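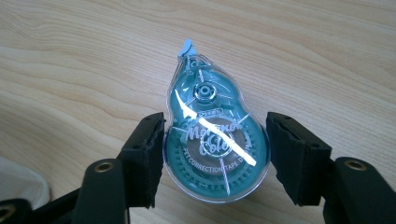 # Chapter 7: Planning and Budgeting for Handling Equipment

The purchase price of a gripper is the figure most often quoted and the one least useful for planning. A buyer who compares two quotations on price alone is comparing the cost of a box delivered to the loading dock. The cost of a working station includes mounting plates, cabling, finger pads, spare parts, operator time, and the floor space the station will occupy for as long as it runs.

This chapter covers the preparation of an equipment budget for small-object handling. It assumes that the reader has completed the payload and reach calculations in Chapter 6 and has a list of the objects to be handled.

## 7.1 The Object List as a Purchasing Document

Every quotation should refer to a written object list. For each entry, record the mass, the smallest and largest widths across the gripping faces, the surface material, and any feature that limits where the fingers may close. Stationery items are a common source of error at this stage. A part with a smooth plastic shell and a rounded outline offers little flat area to the pads, and its width depends on the point of contact. A single figure for "width" is not enough in such cases. Record the width at each intended grasp position.

Clear and glossy materials should be flagged in a separate column. They affect the choice of camera and lighting, and these are usually bought under a different budget line from the gripper itself. When the two lines are approved months apart, the lighting is often left short.

## 7.2 Capital and Consumable Costs

Capital items are those expected to last the planned life of the station. Consumables are replaced during that life. Foam finger pads belong in the second group, even when the supplier ships the first set already fitted.

Consider a station planned by Danica Matoušek for the Haltitz packing line. The object list had 68 entries. Two suppliers, Lellov and Trivent, were asked to quote against it. Trivent offered the lower capital price, but its pads were sold only as complete finger assemblies at $119 per pair. Lellov sold pads separately at $30 per set. The plan called for a pad change after every 500 hours of operation.

With the pad interval fixed, the yearly consumable cost follows from Equation 7.1:

*C = (H / T) × P*

where *H* is the planned operating hours per year, *T* is the replacement interval in hours, and *P* is the price of one replacement. At 2,000 hours per year, the Trivent gripper costs $476 in replacements and the Lellov gripper $120. The difference of $356 recurs each year and must be set against the difference in capital price.

Labor is excluded from Equation 7.1. If a pad change also requires the fingers to be realigned, add the technician's time to *P* before comparing — the two designs may not need the same amount.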